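Why Office Paper Curls

29 January 2019
By the Flimura staff
2 min read

A sheet of copy paper looks flat and rarely is. Its fibers swell across their width as they take up water and hardly change in length, and most of them lie in the direction the web traveled on the paper machine. When one face gains or loses moisture faster than the other, the sheet bends, usually with the axis of the curl parallel to the grain.

Laser printing makes this worse. The fuser heats the toner side first, drives water out of that face, and sends the sheet through a curved exit path while it is still warm. The stack then takes moisture back from the room, starting at the edges. The middle lags behind, sometimes by a day or more.

The Oterari print shop began keeping records in October, after a run of bound reports came back with wavy spines. Staff logged 453 jobs on two machines, noting grain direction, room humidity and which side was printed first. Short jobs gave little trouble. Past 200 sheets, the output tray warmed up and the lower part of the pile set in a curve.

Grain direction explained most of the rest. Long-grain letter stock fed short edge first came out flatter in the shop's duplex jobs than short-grain stock of the same weight. Heavier paper resisted curl but held it longer once it formed.

The shop changed three things. Reams now stay wrapped until they are loaded. Long jobs are split at 300 sheets, with a pause between batches. Finished work rests under a flat board overnight before it goes to the Rotar binder - a step that used to be skipped when the schedule was tight.

Storage matters too. An opened ream left beside a heating vent will curl before it reaches the printer, and turning it over in the tray only reverses the direction. At the Yu Street branch, open paper goes into a lidded plastic bin on a low shelf. The bin holds 800 sheets.
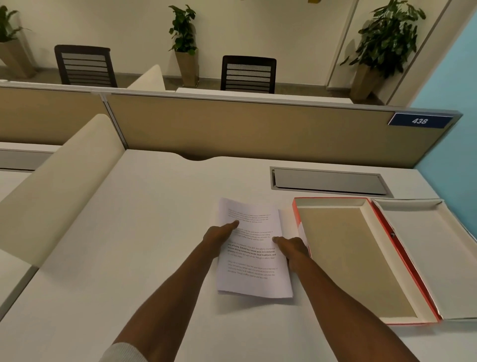
Printed sheets with a slight curl, on a white desk.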